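HOUSEHOLD OBJECTS AND HOW WE TALK ABOUT THEM
Handout 6: Bowls, trays, and the trouble with "matching"
Notes by Kuo-hua Fung
Revised 16 Apr 2008

Read before class. Bring the Gresley chapter and your own notes from the glaze session. If you missed the glaze session, borrow notes from someone who writes legibly.

1. Where we left off

Last time we went through the Nesari catalog and its claim that tableware in "related tones" makes a table feel calm. I asked for evidence and got a lot of adjectives. The catalog lists 86 pieces under the heading "coordinated," and as far as I can tell the word means only that they were photographed for the same season. A few people in class felt this was unfair to Nesari. Fine. Come prepared to say what would count as coordination, and what would count against it. If nothing could count against it, we are talking about advertising.

2. The claim in Gresley

Gresley (p. 181) argues that people sort dishes by color first and shape second when setting out a meal, and that this explains why sets are sold by color. I have doubts about both halves. The study behind the first half asked people to sort pictures on cards, which is a different activity from reaching into a cabinet with guests waiting. The second half could just as easily run the other way: we sort by color because that is how the stores taught us to buy.

Note also that Gresley never defines "same color." Two greens from two glaze batches can differ more than a green and a gray. Anyone who has tried to replace one broken plate knows this.

3. Bowl and tray

For the discussion of shape against color we will stick to one modest pairing, a round bowl and a rectangular tray, both of them light green. Take the color agreement loosely. The bowl is glossy and its lower outer wall goes to cream or off-white, so the green covers only part of what you see from the side. The tray has a rim of a slightly darker green than its base. Would Gresley's card sorters have put these together? Probably. Would they go together on a shelf? The tray lies low and takes up a lot of room, and a round bowl leaves gaps wherever you put it.

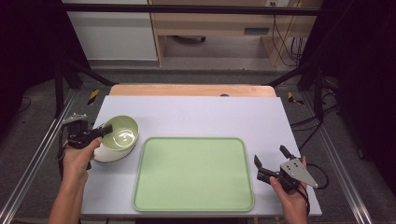

4. What the rim does

The Britley reader calls a raised rim "a frame for the food." I would like us to drop this kind of talk. A rim on a tray keeps things from sliding off when the tray is tilted. It also gives the fingers something to catch. Whatever framing it does comes after that, and mostly in magazines.

A bowl's rim is a different matter, and the reader lumps the two together. Reach for a bowl one-handed and the near rim is often where you make contact, with the thumb or fingers going over the edge. A wide tray is generally a job for two hands, one at each end, unless it is light and you are careless. Rounded corners help a little with wiping. I have seen them credited with "softness," "welcome," and in one paper from last September, "generosity." Corners are not generous.

Questions of use to keep separate from questions of looks:

How does it come up off the table?
What happens to it when it is full?
Where does it go when it is empty?
What can sit inside it or on top of it?

5. White surfaces

Arai says any pale dish looks better on white. The essay gives one example and moves on. My own view is that white makes it easier to judge a glaze, which suits people who study dishes, and that this has been confused with looking better. Pale green on white shows its edge clearly enough. Pale yellow on white can nearly disappear. Try both at home before you quote Arai in an essay, and try them under the light you eat by.

6. Short assignment

Pick two dishes you own that were not bought together. Use them for a week. Write up to 100 words a day on how you handled them, washed them, and put them away, and leave color out until the last day. On the last day, say whether they match, and what you meant by the word.

I do not want a history of the dishes or how you feel about your grandmother's kitchen. I also don't want the word "timeless."

Grading is out of 66, with the larger share going to the daily notes. Late notes written all at once are easy to spot, as every day comes out the same length.

7. For next time

Gresley, the chapter on stacking. It is better than the one on color, though the section on nesting bowls assumes everyone has deep cabinets. Bring one lidded container and be ready to defend the lid.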